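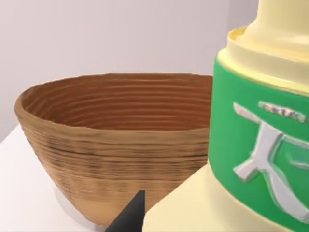

Wood bowl, computer render

Sheet and Plate Processing > Leveling and Cut to Length

Thread: Sheets lie flat, parts curl after laser

benchgrinder_tom
We buy 14 gauge hot rolled pickled and oiled, cut to 48 x 120, from a toll processor called Hadgu. The sheets look good on the rack. You can lay one on the laser table and it sits down all the way across. Then we cut long narrow parts out of it and they come up off the slats like bananas. The worst are brackets that run the long way of the sheet, a couple of inches wide. By the time they get to the press brake the operator is pushing them down by hand to get them against the backgauge, and the bend line wanders.

Last bundle was 76 sheets. I would say we had trouble with parts from most of them, but the bottom third of the bundle was clearly worse than the top. Material cert is normal. Thickness is fine.

Hadgu says the sheets meet the flatness tolerance on our order and they are right about that. So is this our problem or theirs?

coilset
Theirs, but you will have a hard time making them pay for it with the way you wrote the order.

What you have is trapped stress. The leveler took the curve out of the sheet without evening out the stress through the thickness. As long as the sheet is whole it balances itself and stays flat. Cut it into strips and each strip goes where it wants to. A flatness tolerance only talks about the sheet before you cut it.

The bottom of the bundle being worse makes sense if the stacker put the first sheets down first. Then those came off the outside of the coil, before the operator got the leveler dialed in. Or if they ran two coils into one bundle. Ask them which.

pickleline
Outside wraps have less coil set than inside wraps. The diameter gets smaller as you go in, so the inside of the coil is bent tighter. If the bottom of the bundle ran first it should be better, not worse. I would bet on two coils.

coilset
You are right that the inside wraps carry more set. I was talking about setup. Plenty of places run the first sheets with whatever settings were left from the last job and adjust as they go, and some of those first sheets ship.

benchgrinder_tom
I asked. They ran it from one coil and a remnant. The remnant was 2,177 pounds and it went first, so it is the bottom of the bundle. Nobody mentioned it at the time. Both had the same heat number.

pickleline
There you go. A remnant that small is nearly all inside wraps, and it may have been sitting for a while wound tight.

shearandshake
I will disagree with the idea that it is all the processor. We ran into the same thing and spent a lot of time blaming the supplier. Some of it was our nesting. We had long thin parts packed edge to edge the full length of the sheet, and the laser was working down them in order, so the heat all went into one strip at a time. We changed the cut sequence to jump around the sheet and put micro tabs on the long parts. The curl did not go away but it dropped enough that the brake operator quit complaining.

Try this before you spend money on better material. Cut the same part twice out of one sheet, one the long way and one the short way. If the short way part is flat and the long way part is curled, you have coil set left in the steel. If they both curl you may be looking at heat.

coilset
Good test, with one catch. If the sheet has crossbow left in it the short way part will curl too, and you will call it heat when it isn't. Better to shear a strip each way. No heat from a shear. You do get some bow and twist from the blade on narrow strips, so make them wide, six inches or more.

shearandshake
Fine if he has a shear. A lot of laser shops got rid of theirs.

benchgrinder_tom
We still have a shear. I will cut some strips this week from the top and bottom of what's left.

nightshift_dk
I run a cut to length line so here is the other side of it. It's a 5 high roller leveler, older machine, backup rolls we can adjust across the width. To get the stress out you have to bend the strip hard enough on the entry end that most of the thickness yields, then ease off toward the exit so it comes out straight. If you only plunge the rolls enough to make it look flat, the skin has yielded and the middle hasn't. Looks the same coming down the line. You can't see it.

Working it harder means running slower and using more power, and on heavier gauges some machines can't do it at all. Lots of older levelers were built for thinner material with big rolls that are too far apart or too big around for the job. If a customer's order says commercial flatness, that is what gets run. If the order says the parts will be laser cut and have to stay flat, I set it up differently and we quote it differently.

So my question for the OP is, does your order say laser?

benchgrinder_tom
It does not. It says HRPO, gauge, size, and standard flatness. We have ordered it that way for years. It was written when everything got sheared and punched.

nightshift_dk
That is most of your answer then.

pickleline
I don't buy that completely. Hadgu knows he has a laser. They drop off at his dock. Any inside sales person worth anything asks what the steel is for.

nightshift_dk
Maybe so, but the guy at the control panel reads the ticket. If it isn't on the ticket he doesn't know. I have never once been told by sales what a part was for unless something got rejected first.

galv_and_go
We went through this in our Plestdale shop and ended up moving the laser material to temper passed sheet from Odia. Costs more per pound. The parts stay down. The whole coil goes through a rolling stand that stretches it a little and evens things out before it gets leveled and cut. Surface is nicer too, which matters if you powder coat. We kept the regular sheet for anything that goes to the turret or gets sheared into blanks.

I would not switch everything over. Half our parts were small and square and never curled enough to notice.

old_feeder
Stretcher leveled is the other way to go. The strip gets gripped and pulled past yield the full width, so you get all of it at once and not only the surface. You will see grip marks in some cases, depending on the machine, so ask about that if the parts show. Temper pass versus stretcher is an argument that has been going on as long as I have been reading this board. Both work when done right. I have had bad sheets from each.

galv_and_go
Agree, ask for the marks to be kept on one side if they can. Ours could not.

shearandshake
Before the OP gets sold a more expensive sheet, has anyone run parts through a part leveler after the laser? Small precision machine, feed the blank in one end and it comes out flat. There is a place near us with a Dritar that does it by the piece.

coilset
Works well. It also takes the heat stress out, so it covers both causes. But you are adding an operation, and handling, and you have to deburr first or you will mark the rolls. Parts with big cutouts can come out uneven, with the open areas reacting differently than the solid ones. For a bracket with a few holes it would be fine.

If you are paying someone else to do it, add the freight both ways and compare it to the upcharge on the sheet. I have seen it come out in favor of the sheet almost every time unless the volume is low.

shearandshake
At low volume it is what I would do. He hasn't said what his volume is.

benchgrinder_tom
Long brackets are 50 a week, sometimes double that. The rest of the sheet gets filled in with small stuff that doesn't care.

galv_and_go
Then I would buy the good sheet for the brackets only, and nest the small stuff from the cheap sheet. Or turn the brackets and run them across the sheet if they fit in 48. Costs you nothing to try.

benchgrinder_tom
They are 44 long so they would fit. We have been running them the long way for yield. It will also put the bend the other way to the grain, which should be OK on this material. The inside radius is generous.

pickleline
Bend line along the length of the bracket?

benchgrinder_tom
Yes.

pickleline
Then right now you are bending with the grain, the worse way for cracking. Turn the part and you are bending across it. Expect the springback to be a bit different, so don't run the whole batch before you check the first one.

benchgrinder_tom
Update. Sheared eight inch strips, two from the top of what's left and two from the bottom, one each direction. Long way strip from the bottom of the bundle came up in the middle so much that I could slide a pencil under it. Long way strip from the top came up less, but you could see it. Both of the short way strips were flat enough that I would not have looked twice.

So it is coil set. I turned the brackets and cut one sheet of them from the top. Better. Not perfect, but they sit against the gauge. Had to add a degree of overbend.

nightshift_dk
Mark the strips and send them to Hadgu with the bundle tag. Pictures don't do much. When a real strip shows up on the desk, somebody usually walks it out to the line.

coilset
And get the order rewritten. Put "laser cut, parts to remain flat" on it, put down how far off the table a test strip is allowed to be and how wide and long the strip is, and say no remnants without approval. If they won't quote it that way you will know what their leveler can do.

benchgrinder_tom
Calling them tomorrow. The old spec sheet gets pulled and I am putting March 2021 on the new one so the office stops copying the wrong one. Asked Odia for a quote on temper passed too.

galv_and_go
Ask them about minimum bundle size. Ours was larger than we wanted and we had to find rack space for it.

old_feeder
Keep it dry too if it is going to sit. Temper passed pickled and oiled will rust like anything else once the oil dries off it, and you will be more annoyed about it at that price.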